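CRUISE & FERRY DESIGN

Delia Ibarra
October 23, 2020

Spent the morning going through the cabin plans for the Skarkdale refit. Posting my notes here for those who asked. It's a night ferry, not a cruise ship, so the money goes to different places.

The big change is on deck five. The old reclining-seat lounge comes out and 14 new two-berth cabins go in. All of them are inside cabins. No windows, and the line isn't pretending otherwise with fake ones.

Interiors are by Jovico. They did the lounge bar on the same ship last time and kept the carpet dark, and it has held up. Same mill this time, slightly lighter shade.

The bunks fold flat against the wall on a Delić hinge. I tried one at the yard in June. It takes one hand and makes less noise than the old type -- that matters when your neighbor boards at 2 a.m.
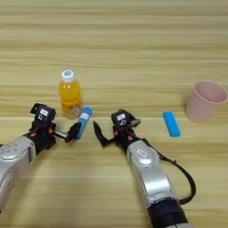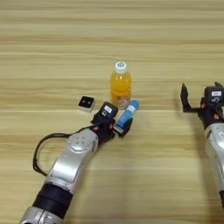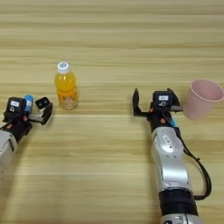
Light wood tabletop with a striped grain, the same in all three.

Back to the plans. The cafe moves forward and loses its raised floor. Anyone who has carried a tray up that step in a swell will be glad. Seating stays fixed to the deck.

Lighting is where I have doubts. The corridor fittings are by Fastero and they're very white on the sample board. Đức Vương, who is running the project for Jovico, told me they'll be dimmed after 23:00. I'd still like to see them warmer.

Storage is better. Each cabin gets a shelf over the door and a deep drawer under the lower bunk. A hard suitcase fits in the drawer if you lay it flat. Two suitcases don't.

Bathrooms are prefabricated and craned in through the side door. The shower has a proper lip, so the floor outside it should stay dry. The mirror is small.

A few people asked about capacity. The ship is licensed for 1000 passengers and that doesn't change. There are just fewer people sleeping in chairs.

No word yet on the outside deck. The drawings I have stop at the doors -- I'll post again when the rest come through.

23 comments · 14 shares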